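Ticket: Shared drive slow every afternoon, files open "read-only"
Product: Mutlow file server, with Akumano backup agent
Site: Landard office, ground floor and first floor
Opened by: Ratih Hartono
Priority: Medium
Status: Closed

Description of problem

Good morning,

I am writing about the shared drive in our office, which we call drive L. Since the beginning of October it becomes very slow in the afternoon. In the morning everything is normal. After lunch, somewhere between 13:00 and 13:15, a folder which normally opens at once needs around 30 seconds to show its contents. Sometimes Windows Explorer turns white and says "not responding", and then it comes back.

The second problem is that some files open as read-only, with the message that the file is locked for editing by another user. The name of the other user is not shown, there is only an empty space. I have asked everybody on both floors and no one had the file open. By the end of the day the files can be edited again without us doing anything.

It happens on all computers, the old ones and the new ones, on cable and on wireless. The internet is fine at the same time, and so is e-mail. Printing is also fine if the document is saved on the local disk.

What I have already tried:

Restarting my own computer. No change.
Restarting the network switch in the cupboard on the first floor. No change, and the telephones were off for a few minutes, so I do not want to do this again during working hours.
Disconnecting drive L and connecting it again with the server address and not the name. No change.
Opening the same folder from a laptop directly plugged in next to the server. Also slow.

I did not restart the server itself, as I was not sure if this is permitted under our contract.

Kind regards,
Ratih Hartono

Reply from support, 10:20

Hello Ratih,

Thank you for the detailed report. The test with the laptop next to the server is very useful, it means we can leave the cabling alone for now.

Please can you send us the following, taken while the drive is slow:

1. The Activity page of the Mutlow admin panel. Log in, choose System, then Activity, then "Save as text".
2. The list of open files. Same menu, under Sharing.
3. The free space on the volume.

Please do not restart the server yet. The activity list is cleared by a restart and we would like to see it first.

Regards,
Mutlow support, first line

Reply from Ratih Hartono, 13:40

Hello,

It is slow now, so I could take everything. I have added the text files to the ticket.

The free space is 47 per cent, so I think the disk is not full. Memory looks normal to me but I am not an expert. The value "disk busy" stays at the top of the scale and does not go down.

In the list of open files there are 66 entries. I recognise only a few of them as files which my colleagues are using. All the others belong to a user with the name "akm_svc". We have no colleague with such a name. Is this a virus? I ask because my manager saw the list and was quite worried.

I also timed the same action on a few folders, because you may want to know if only one folder is affected:

Folder Invoices: slow
Folder Personnel: slow
Folder Scans: very slow, two attempts ended with an error
Folder Pictures: slow, and the previews are appearing one after another
Folder Templates: normal

I do not know why Templates is different. It is a small folder and it is almost never changed.
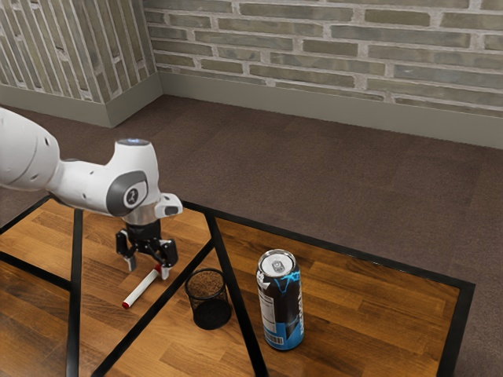 Attachment 1: Folder Pictures. Gripper above a white marker on a wooden table top.

If you need more files from this folder or another one, please tell me. I cannot send anything from Personnel.

Kind regards,
Ratih

Reply from support, 14:25

Hello Ratih,

Please tell your manager this is not a virus. The user akm_svc is the service account of the Akumano backup agent. It was created when the backup was installed and it has permission to read all the folders. The empty name in the "locked for editing" message also fits, as service accounts have no display name.

So the backup is reading your files in the afternoon. That is not what we expect to see. According to your contract sheet the job should run at night, with the start at 01:00. I am passing the ticket to second line with your files.

In the meantime please do not stop the job by hand. If it is interrupted it will begin again from the start.

Regards,
Mutlow support, first line

Reply from support, second line, 16:05

Hello Ratih,

I have looked at the schedule remotely. The job is set to "01:00", exactly as on the contract sheet. But the log says that it really begins shortly after 13:00. Could you check two things for me in the admin panel?

Under System, Date and time, please tell me what time the server thinks it is. Then please look under Akumano, Settings, General, and tell me if the box "Use 24-hour clock" is ticked.

Also, do you remember any work on the server near the end of last month? An update, a power cut, somebody changing settings?

Regards,
Second line

Reply from Ratih Hartono, 16:30

Hello,

The server time is correct, I compared it with my telephone.

The box "Use 24-hour clock" is not ticked. Next to the start time there is a small list where one can choose AM or PM, and it stands on PM. I did not notice this before — on my screen the list is partly hidden behind the scroll bar, and I had to make the window larger.

About the work on the server: yes. There was an update of the Akumano agent, made by Ginting, the company that looks after our computers. I found their work sheet. It says "agent updated, settings re-entered, test OK". I think the test was only if the backup can start, and not at what time.

Shall I change PM to AM myself, or do you want to do it?

Kind regards,
Ratih

Reply from support, second line, 16:50

Hello Ratih,

Thank you, this is the cause. The older agent always used the 24-hour clock. The new version takes the setting from the language of the person who installs it, and the start time was typed in again as 1:00 with the wrong half of the day.

You can change it yourself, please do it in this order:

1. Wait until the job of today is finished. The state must be "Idle".
2. Tick "Use 24-hour clock" and press Apply.
3. Close the settings window and open it again.
4. Set the start time to 01:00 and press Apply.
5. On the Overview page, check the line "Next run".

If you skip step 3 the old time stays in the field, although it looks changed. This is a known fault in this version and it is reported to the developers.

The folder Templates was normal because the agent passes over folders without changes, so nothing in it was being read or locked. Scans was the slowest because it has a very large number of small files.

Regards,
Second line

Reply from Ratih Hartono, 17:35

Hello,

The state was "Idle" at 17:20 and I followed the steps. The first time I forgot step 3, and it was as you wrote: the field showed 01:00 but "Next run" was still in the afternoon. I did it again with closing the window, and now "Next run" shows 01:00.

Can we please leave the ticket open for a few days? I would like to see some afternoons before I tell my colleagues it is solved.

Kind regards,
Ratih

Reply from support, second line, 17:40

Of course. I have set it to "Waiting for customer".

Reply from Ratih Hartono, 3 working days later, 15:10

Hello,

I have checked drive L every afternoon. The folders open at once, also Scans, and there were no more messages about locked files. In the list of open files I see only names of my colleagues. The backup log shows a start at 01:00 and "completed" for each night.

One thing is remaining. The report e-mail from Akumano still has the subject "Daily backup 1:00 PM" although the job runs at night. It does not disturb us, but somebody may read it and think the problem is back.

I have also informed Ginting, so that they can look at the same setting at their other customers.

Kind regards,
Ratih

Reply from support, second line, 15:45

Hello Ratih,

The subject line of the report is a plain text field and it is not connected to the schedule. You will find it under Akumano, Notifications, Subject. You can write there what you like.

I am closing the ticket now. If the drive becomes slow again, please reply to this ticket and it will open again automatically.

Regards,
Second line

Ticket closed
Cause: backup start time set to PM after agent update
Resolution: 24-hour clock switched on, start time entered again
Parts used: none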